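Home Albums Books About Contact
Search this site Go

Clearing the kids' bookshelf, April

Well, we finally did it! The shelf in the back bedroom had been bowing in the middle since last summer, and when a bracket popped out of the wall one night I gave in and pulled everything down. It took me 9 trips to carry it all to the table — and that was before I found the second row hiding behind the first.

My plan was simple enough. Anything the kids still ask for stays, anything with pages missing goes in the craft bin, and the rest gets passed along to Kimie Kaneko, who is putting together a reading corner at the Plindik after-school club and says she can take 40 books, more if they're thin ones. I told her to be careful what she wished for.

The sorting was slow going (I kept stopping to read). I had forgotten how many we'd picked up from Cheema, the secondhand place by the bus station, where the kids' box was always five for a dollar and I have no self-control at all. Haris Talpur came by to fix the bracket and ended up on the floor for 45 minutes with a stack of train books, so the shelf didn't go back up until after supper.

If you're local and looking for board books, I have a bagful that Kimie doesn't need. Leave a comment and I'll put them on the porch for you. Puzzles are already spoken for, sorry!

5 comments Share Save to album

Picture books in Chinese are the one group I'm not giving away, even the ones my two have outgrown. They were our bedtime books for years, and I learned to read a good many characters right along with the kids. I still love the lettering on this one, big, white and round, with 勇敢 — brave — coming down that blue cover, and the little rocket off to the side. It's going back on the low shelf where small hands can reach it.

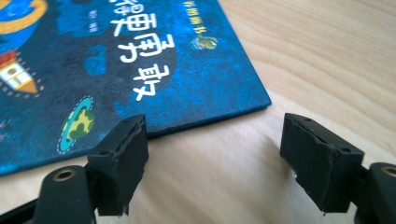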